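Huvatville lab compares finger pads on hand-held grippers

HUVATVILLE – A test group at Modar, an automation firm in Huvatville, has finished the first stage of a comparison between two finger pad materials for hand-held grippers, and plans to repeat part of the work on a fixed arm in November.

The comparison covers one gripper body and two sets of pads, a soft one and a firmer one. Operators carry the gripper by hand and pick up household items from a tabletop while a camera mounted on the tool records each attempt. Bríd Hennessy, who heads the test group, said the body, linkage and camera mount were kept the same throughout so that any difference in the results could be put down to the pads.

The first stage ran to 3,000 grasps, divided evenly between the two pad sets. An attempt counted as a success if the item was lifted clear of the table, held for 5 seconds and set down without being dropped. Attempts in which the item rotated in the fingers but stayed up were logged separately as slips.

The soft pads did better on fabric and plush items, where the firm pads tended to push the material forward before closing on it. Results were nearly level on rigid items. On thin items lying flat, the firm pads came out ahead, and Hennessy said the soft material folded back at the tip when it was pressed against the table.

"Bottle caps were the worst case for the soft set," she said. "The tip has to get under the rim, and it bends first." 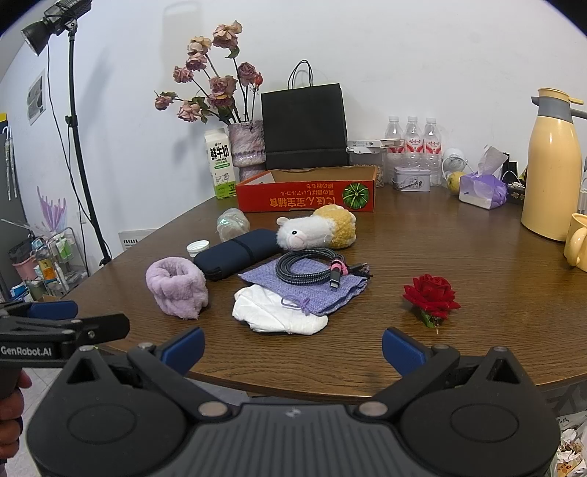

Cables gave mixed results with both sets. Operators could lift a coiled cable reliably when they closed on the whole coil, but closing on a single strand often let the rest unwind and drag. The group has kept the two approaches apart in its log and has not yet decided whether to score them as one task.

Camera exposure turned out to be a larger source of lost data than the pads. Ismail Bouazza, who processes the recordings, said 33 attempts were thrown out after reflections from clear plastic hid the point of contact. The lamp was then lowered and angled away from the tabletop, and the affected attempts were repeated.

Bouazza also compared two exposure settings on the tool camera. Automatic exposure handled dark fabric better but shifted when a white item came close to the lens, which upset the software that tracks the fingertips. Fixed exposure was used for the rest of the stage.

The wide-angle lens was left in place. A narrower one was tried on a Saturday afternoon and removed the same day – it gave a cleaner view of the fingertips but lost sight of neighboring items during the approach, and operators bumped them more often.

Operator differences remain an open point. Zineb Ramadan and Jelle Geerts carried out most of the grasps, and their success rates were close on all items except flowers. Geerts gripped the stem, while Ramadan closed on the base of the bloom. The stem grip damaged fewer petals but produced more slips. Written instructions for the next stage will call for the stem grip.

Pad wear was checked after each session. The firm pads showed no measurable change. The soft pads lost some thickness at the tip, and one pair was replaced before the end of the stage after a small tear appeared near the lower edge.

The November work will move both pad sets to a fixed arm at the firm's second site in Urkitz. It will use 6 of the items from the first stage, chosen to include the ones on which the pads differed most. The arm will run on a controller from Tripathi, a supplier that has worked with the group on earlier trials.

Charalambos Giannakopoulos, who is responsible for the arm, said the main question is whether the gap between the pads stays the same without a person's wrist correcting the angle. A hand operator tilts the tool slightly when a grasp starts to go wrong, he said, and the arm will not do so unless it is told to.

Grip force will be recorded in the second stage, which was not possible with the hand-held version. The results will be reported by item and by pad set, with slips listed in a separate column.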